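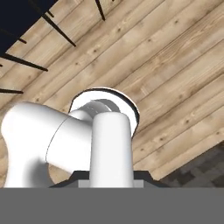 图源:Drostico 渲染素材库

Getunent 工作室招聘:载具物理与联机同步程序员(兼招封闭测试参与者)

一、项目概况

Getunent 是一家专注于载具对战类游戏的开发工作室,当前在研项目为《Serkorari》,PC 平台,多人在线,题材为架空年代的内河舰艇与岸防车辆协同作战。项目已通过垂直切片评审,目前处于 Alpha 阶段,核心玩法循环可完整运行,单局时长上限 39 分钟。

项目使用自研引擎 Brandes。渲染、物理、网络三层相互独立,脚本层使用 Lua,其余模块以 C++20 编写。引擎不对外授权,文档仅在内网提供,入职后安排两周的引擎熟悉期,期间不分配线上任务。

本次公告包含两部分内容:其一为正式岗位招聘,其二为五月封闭测试的参与者征集。两部分的投递渠道不同,请勿混投。

二、岗位 A:载具物理程序员(2 名)

工作内容:

1. 维护并扩展 Brandes 的浮体动力学模块。现有实现对船体网格做分段浸没体积积分,在急转与搁浅两种工况下存在数值抖动,需要重写接触求解部分。
2. 实现履带与轮式底盘在软质地面(泥滩、湿沙)上的行驶模型,包括沉陷深度、滑转率与侧向阻力的计算。
3. 与策划共同制定载具参数表的字段规范。目前参数表共 2467 行,部分字段含义重叠,需要清理并补充校验脚本。
4. 编写自动回归用例。每次提交后在构建机上运行固定航线与固定坡道测试,输出轨迹偏差报告。
5. 处理损伤模型与物理模型之间的接口,例如进水后质心偏移、单侧履带脱落后的转向响应。

任职要求:

1. 三年以上 C++ 开发经验,能够阅读反汇编并独立定位性能问题。
2. 熟悉刚体动力学、约束求解与常见积分方法,了解各方法的稳定域及误差特性。
3. 了解定点数或确定性浮点方案。《Serkorari》的回放系统依赖确定性模拟,物理代码不得引入平台相关的行为。
4. 能够阅读英文论文,并将其中的模型简化到可在服务器上批量运行的程度。

加分项:参与过飞行、航海或赛车类模拟游戏的开发;维护过开源物理库;有船舶工程或车辆工程专业背景。

三、岗位 B:联机同步程序员(1 名)

工作内容:

1. 负责状态同步协议的设计与维护。当前方案为服务器权威加客户端预测,快照采用增量压缩,高延迟下舰炮弹道的命中判定需要改进。
2. 完善延迟补偿。大口径炮弹飞行时间较长,与即时命中武器的补偿逻辑不同,现有代码将两者合并处理,须拆分。
3. 搭建弱网测试环境,覆盖丢包、乱序、带宽突变等情况,并将结果接入内部看板。
4. 优化专用服务器的内存占用与启动时间。
5. 与反作弊模块对接,提供服务器侧的可见性裁剪,避免向客户端下发其不应获知的目标位置。

任职要求:

1. 有已上线的多人实时对战项目经验,能够说明本人在其中负责的具体部分。
2. 熟悉 UDP 可靠传输的实现方式,能够自行编写拥塞控制的简化版本。
3. 熟悉 Linux 环境下的性能分析工具。
4. 具备清晰的书面表达能力。协议变更一律以文档形式评审,不接受口头约定。

加分项:有服务器编排与跨区匹配经验;熟悉回放文件的格式设计与版本兼容。

四、工作方式

每日工作时间为十点至十九点,午休一个半小时。每周四下午为全员试玩时间,所有岗位均须参加,试玩后提交书面反馈。版本冻结期内可能需要临时值守,值守时间按调休处理。

允许每周远程办公两天,但周四须到岗。远程期间构建与调试通过公司远程主机完成,源代码不得拷贝至个人设备。

代码评审采用双人制,物理与网络模块的改动须经至少一名模块负责人通过方可合入主干。主干构建失败时,提交者优先处理,其他任务顺延。

五、招聘流程

1. 简历筛选。请附作品说明,长度不限,说明中应写明所用技术、个人分工及已知缺陷。
2. 笔试。远程完成,岗位 A 为一道小型约束求解题,岗位 B 为一道快照压缩题。可使用任意公开资料,须在答卷中注明出处。
3. 技术面试,两轮。第一轮围绕笔试代码展开,第二轮为系统设计讨论。
4. 试玩面谈。应聘者与项目组进行两局对战,随后讨论载具手感与平衡性问题,不考察操作水平。
5. 录用通知。

简历文件命名格式为“岗位代号-姓名-可到岗时间”,通过 Getunent 官网招聘页面上传。仅接受 PDF 格式。未按格式命名的文件会被系统自动退回,修改后可重新提交。

六、封闭测试参与者征集

测试时间为五月,征集名额 500 人,测试内容如下:

1. 河口地图的 12 对 12 对战,验证服务器负载及匹配时长。
2. 三条舰艇科技线的前两级载具,验证浮体模型在不同帧率下的一致性。
3. 岸防车辆的泥滩机动,收集卡死与翻覆的发生位置。
4. 新版炮术界面的可读性,包括测距、提前量及弹种切换。

参与条件:

1. 年满 18 周岁。
2. 有载具类或战术射击类游戏经验,不限具体作品。
3. 设备满足最低配置:六核处理器,16 GB 内存,8 GB 显存,固态硬盘剩余空间不少于 60 GB。
4. 同意客户端上传性能日志与崩溃转储。日志包含硬件型号、驱动版本及帧时间,不包含个人文件信息。
5. 签署保密协议。测试期间禁止直播、录像及截图外传。

报名者须填写问卷,内容涉及硬件配置、网络类型与可参与时段。名额按硬件及地区分布抽取,与报名先后无关。现阶段报名表上限为 3000 份,收满即关闭入口。

测试账号在测试结束后全部清档。全程参与并提交至少两份有效缺陷报告者,可在公测时获得一艘测试纪念涂装的巡逻艇,该涂装不附带任何属性加成。有效报告须包含复现步骤、发生时的地图网格编号和客户端版本号,仅写“手感不好”或“掉帧”的不计入。

七、其他说明

1. 已投递岗位 A 或岗位 B 者可同时报名封闭测试,两者的结果互不影响。
2. 本项目不招收外包性质的程序岗位,任何以 Getunent 名义收取培训费、保证金的行为均与本工作室无关。
3. 美术与音频岗位另行公告。关卡策划岗位本季度不开放。
4. 笔试答卷的著作权归应聘者所有,工作室不会将其用于项目。
5. 技术问题可在官网论坛的“Brandes 引擎”版块提问,涉及未公开内容的问题不予答复。

分享 39 评论 4

评论

铁皮舢板:岗位 B 接受应届生吗?毕设做的就是快照增量压缩,不过没有上线项目。

Getunent 招聘组 回复 铁皮舢板:岗位 B 暂不接受应届生。实习岗位开放后会在同一页面公布。

夜航37:确定性模拟跟不同帧率一致性是两回事吧,希望测试的时候把固定步长写进说明里。上次玩别家的船,锁 60 和不锁完全是两种转弯半径。

泥滩司机:显存 6 GB 能不能报?问卷里那一栏最低只能选 8。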